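Zundholm label marker, black, 90 days of use
Posted November 4, 2020
Category: Home organizing

I bought this marker in Tenthorpe, in the small office supply shop near the bus station. I wanted one pen for all labels at home: kitchen jars, freezer bags, boxes in the storage room, plastic bins. Before this I had a different pen for every surface and half of them were dried out when I needed them. I write this review after 90 days, so it is not a first impression.

English is not my first language, please excuse if some sentence sounds strange.

What you get

One marker, black, with a chisel tip on one side and a fine tip on the other side. The caps close with a good click. On the package is written that the ink is enough for 2000 labels. I cannot confirm this number. I can only say that the chisel side is still dark and the fine side became a little bit gray in the last week.

The body is thicker than a normal pen. For my hand this is pleasant, but my daughter complained that she can not hold it well for small letters. It does not roll off the table, because the body has one flat side. I like this more than I expected.

Writing on glass and metal

On glass jars it is excellent. The line is black at once and it does not make drops. I waited one minute and then I could touch it. After washing by hand the text stayed. In the dishwasher it survived three times on the jar for lentils, and then the letters began to break at the borders. For me this is fine, I change what is in the jars quite often.

On metal tins it is also good, only if the tin is clean. If there is some oil from the fingers, the ink pulls together and you must wipe and start again.

Writing on plastic

For plastic I must give a more mixed opinion. Smooth plastic takes the ink well, but when you fill a bigger area you see the strokes, and the border is not so sharp. I do not write words on bins any more, I draw shapes. In our family we speak three languages and it was always a discussion in which one the label should be. A triangle is a triangle for everybody. The list of what belongs to which shape hangs inside the cupboard door.

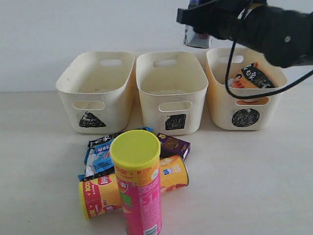

Hand-drawn shapes on white plastic bins.

My advice for filled shapes: draw the outline with the fine tip first, let it dry, and only then fill with the chisel tip. If you do all with the chisel tip, the corners become soft. Also do not go over the same place many times while the ink is fresh. The tip takes the first layer away again and you get a lighter stripe. I ruined one good square like this and had to clean it with alcohol.

Freezer bags were the biggest disappointment. On a dry bag at room temperature it writes well. On a bag that was already in the freezer it does not write at all, and then the tip is wet and needs some lines on paper before it works again. So now I write the date before I fill the bag.

Paper and cardboard

Nothing special to say. On cardboard the chisel tip makes big, clear letters that you can read from the door. On thin paper it goes through to the other side, so put something below. I have one letter B on my kitchen table to remember this.

Removing the ink

The producer says "permanent", but from smooth surfaces you can remove it with alcohol and a cotton cloth. From glass it goes away completely. From older plastic a gray shadow stays, maybe because the surface has small scratches. From wood it does not go away — I tried for the letter B, with alcohol, with baking soda and with patience.

Comparison

Before, I used the Väisänen double marker. It has a stronger smell and the fine tip is finer, really nice for spice jars. But the cap broke after two months, and a marker without a cap is finished in one day. The Drerkoveo pen, which my neighbor gave me to try, is cheaper and has a similar black, but it needs much longer to dry and I made marks with my sleeve. If you label only paper, take the Drerkoveo and save the money.

The Zundholm also exists in a box with refill ink. I did not buy it. The seller told me that one refill is enough for 500 labels more, but you need to open the body with a small tool that is sold separately, and this I find not very friendly.

Good: dark ink, dries fast on glass, strong caps, does not roll
Not so good: filled areas on plastic look uneven, useless on frozen bags, refill tool costs extra

I give four stars from five. I will buy it again, and then I will also ask if they have the white one for dark boxes, which was sold out when I was there.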